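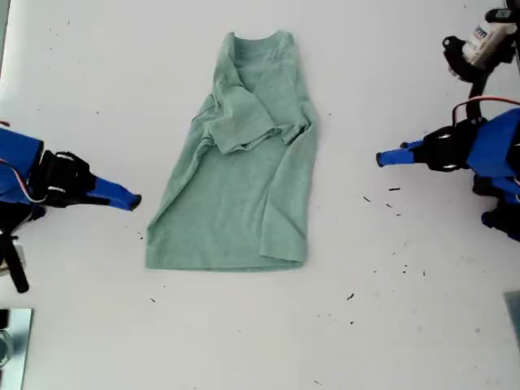
4.2 Reported apparitions. Of 200 accounts gathered at the Gallau house, 38 mention a face in a window or in cloth. We doubt that these add much. Creased fabric gives the eye plenty to work with, and the folded green T-shirt in Figure 3, with its bunched sleeve and long diagonal crease, would serve as well as any curtain. Jaunzems reads the accounts as independent, but most came in after the August newspaper story, and we cannot treat them that way.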